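We use cookies to remember your preferences and to count visits. Accept all | Manage settings

Why Do We Keep Jewelry We Never Wear?
Final report, Material Culture seminar
Despina Fragkou, Filippos Makris, Sherif Mansour

1. Where the question came from

Our group first planned to study how people choose jewelry. This lasted until Friday of the first week, when Angeliki Dimitriou, who supervises the seminar, asked whether any of us had chosen a single piece we owned. Filippos had a chain from a godparent. Sherif had a ring that fits none of his fingers. Despina had a drawer she described as "a family archive with bad lighting." We changed the question.

2. Method

We interviewed 16 people in their homes, in the evening, usually at the kitchen table. Each person was asked to bring out whatever jewelry they owned but had not worn in the past year, and to talk about it in any order. We had a list of prompts and mostly did not need it. People who claimed to have "nothing, really, maybe one bracelet" went on the longest.

Two interviews were dropped. In one the recorder had been left on the bus, and in the other the participant's mother answered everything, including the questions about her own death.

We sorted the reasons for keeping a piece using the scheme in Pavard, our main course reading, which divides kept objects into debts, souvenirs and spares. We added a fourth group, "tangled," for things that people would wear if they could get them apart. Angeliki called this unscientific but let us keep it.

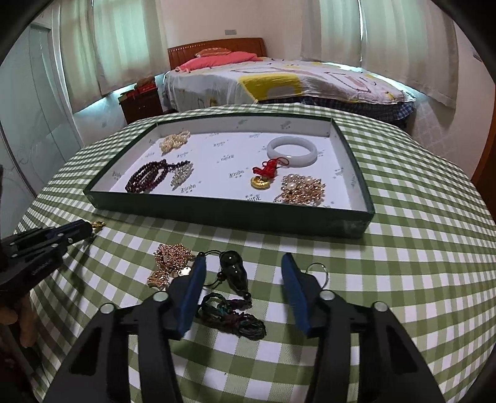
Fig. 1. Chain necklace with a flat round pendant, and a gourd-shaped pendant on a beaded black cord.

3. Findings

Debts were the largest group by far. A debt is a piece kept for the giver's sake, often long after the giver has forgotten it. One woman keeps a brooch from an aunt who, when we asked, said she had never seen it before and thought it was ugly. The brooch has stayed where it was.

Souvenirs came next. We expected these to come with travel stories, but many came with stories about shops: how hot it was, what the bus cost, who was sulking outside. The object was hardly mentioned. Five people could not say which country theirs was from.

Spares were mostly single earrings. Their owners believe the other one will turn up. Milan Aerts, who let us quote him by name, has moved apartments twice with the same single earring and considers the case open.

Price seemed to matter less than Pavard suggests. People were relaxed about pieces they thought were valuable and nervous about cheap ones, perhaps as the cheap ones could not be explained to an insurance company.

4. Problems

Our sample was made up of relatives, neighbors and one dentist. Nearly everyone was being polite to us. We also asked people to fetch things they had ignored for years, and several put them on during the interview, which spoiled our definition of "unworn" on the spot. We recorded these as unworn anyway and note it in the appendix.

The coding was done by two of us separately and then compared. We disagreed mainly about gifts bought on vacation, and those arguments took up most of March.

5. What we would do next

We would like to go back in a year and see what has moved. Filippos wants to add watches. Sherif does not. Transcripts, with names removed except for Milan's, are in the seminar folder.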